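Nota de planeamento para o próximo exercício, redigida ao longo de várias noites de novembro e publicada neste blogue a pedido de quem acompanha o projeto da célula de dois braços.

## O que já se encontra instalado

A célula ocupa uma bancada fechada com perfis de alumínio e destina-se a tarefas de ligação e encaixe: carregadores, cabos, fichas. O orçamento inicial previa apenas os braços e a estrutura. Os consumíveis, tratados como despesa menor, acabaram por constituir a rubrica mais discutida do ano, e convém que passem a ter linha própria.

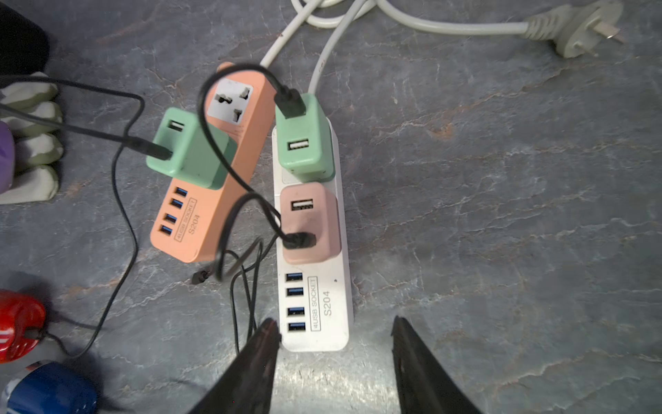

*Réguas S204 com adaptadores USB ligados, vistas a partir do punho do robô.*

O critério de compra proposto é simples: todo o artigo destinado a ser manipulado deve ser adquirido em duplicado e, sempre que possível, em cores distintas. As réguas cumprem essa regra, uma em laranja e outra em branco, com o mesmo modelo impresso em ambas. Para o conjunto de réguas, adaptadores e cabos, proponho uma dotação de 222 euros, a rever a meio do exercício.

## Braços e contrato de assistência

A Nemix apresentou proposta para a assistência anual dos dois braços. A Daneshvar propôs um regime por intervenção, com deslocação faturada à parte. A primeira solução facilita a previsão da despesa; a segunda só compensa se as avarias forem raras, e não disponho ainda de histórico que o permita afirmar.
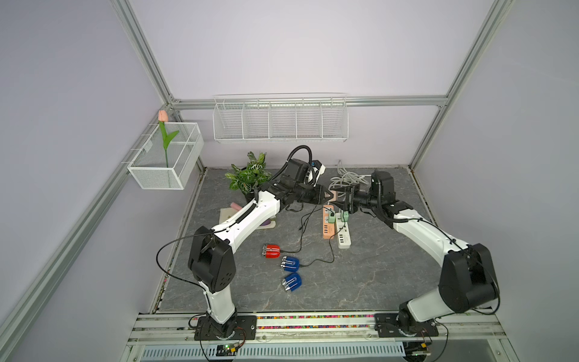 Inger Dalsgaard respondeu por escrito que o contrato anual lhe parece prematuro — em sua opinião, deveria reservar-se primeiro verba para um jogo de garras sobresselentes e só depois negociar a assistência, já com alguns meses de registo de utilização. Acrescentou que o prazo de entrega das garras pesa mais do que o preço.

A observação é pertinente e foi acolhida. O teto da rubrica de assistência e peças mantém-se em 4,000 euros, mas as garras passam para o primeiro trimestre. Solicitei à Onberg a confirmação dos prazos.

## Conectores e peças de ensaio
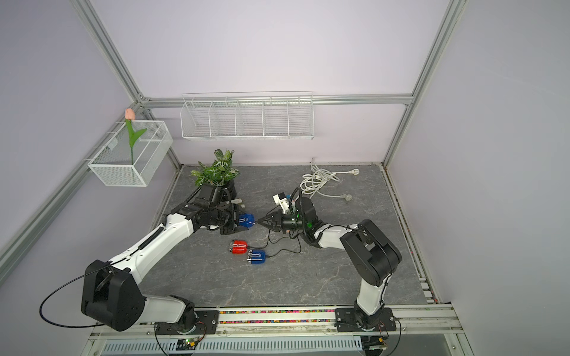
A rubrica das peças de ensaio foi a que mais se alterou desde a versão anterior deste plano. Lev Bondarchuk defendia a compra de uma única referência, por razões de desconto. Mantenho a preferência por unidades diferenciadas: com um bloco azul na garra esquerda e outros dois na mesa, um vermelho e um azul, a cor ajuda a distinguir as peças nos registos, embora não baste quando há duas azuis. A próxima encomenda, de 23 unidades, deverá por isso incluir uma terceira cor e etiquetas numeradas.

Fica ainda por decidir o armazenamento. Olesia Pavliuk recomendou caixas fechadas junto da bancada, despesa modesta que aceito sem reservas. A Stodley tem modelos adequados em catálogo.
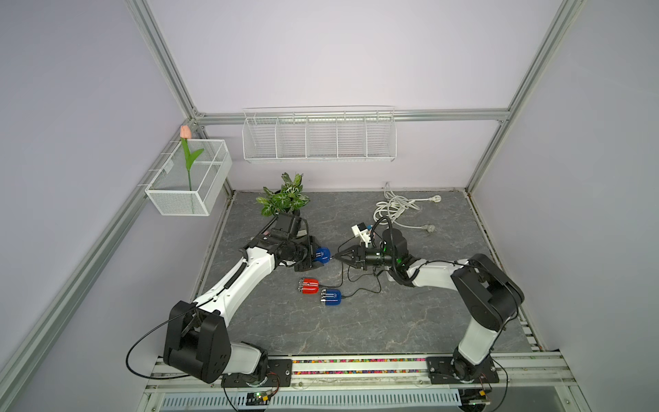
## Calendário e pontos em aberto

- Pedido de garras sobresselentes: a emitir logo que a Onberg confirme os prazos.
- Contrato de assistência: decisão adiada até existir registo de utilização.
- Peças de ensaio: encomenda única, com entrega faseada.
- Cablagem: falta cotação para cabos USB de substituição.

Amarachi Abubakar reverá os valores no sábado.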